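Clothing Swap Returns to Pridthorpe With Folding Tables, Free Tea and 109 Bags Already In

The Pridthorpe clothing swap is back this January, and it has never had a start like this one! Organizers had taken in 109 bags of clothes by the time the drop-off closed, and the sorting and folding is now going on in spare rooms and bedrooms all over the neighborhood.

The swap will be held in the Negi Hall on Clurley Road, with doors open from 10 in the morning. Entry is free. Bring clean clothes in good shape, or bring nothing and take home a few things anyway. Last year plenty of people did just that, and some of them have now turned up with bags of their own.

Harish Pal started the swap with his neighbor Umesh Awasthi after the two of them cleared out their closets in the same month and couldn't find anyone to take the lot. Pal still does a good share of the folding at home.

"T-shirts are the big one," he said. "You lay it flat, you get the sleeves out straight, you smooth it down with your hands, and then it's a minute's work. If you try to do it in the air you'll be there all night." 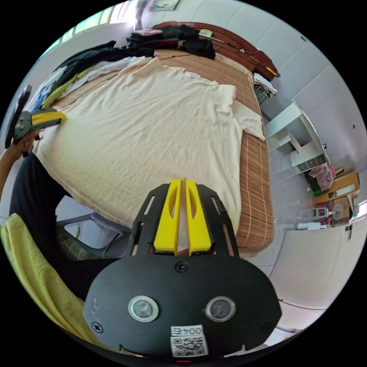 Awasthi looks after the sizes. Every folded stack gets a paper slip, and the stacks go into clear tubs so they can be carried straight to the right table. Kids' clothes will be by the stage this time, with 2 tables set aside for school wear, and coats will hang along the back wall where there's finally enough room for them. Shoes are welcome too if they come in pairs and tied together.

There's a mending corner as well, new this year and already the talk of the group. Plasora, the sewing shop next to the bakery, is lending machines and thread for the day, and 18 people have put their names down to learn how to sew on a button or take up a hem. Walk-ins can join if there's a seat free.

"I've got a pair of pants I've been meaning to fix since last winter," Awasthi said. "I'm first in line!"

Tea and snacks will be served all day in the side room. Anything left on the tables at closing goes into storage for the spring swap. Anyone who'd like to help with folding before then can leave a name at the hall's front desk, and beginners are very welcome.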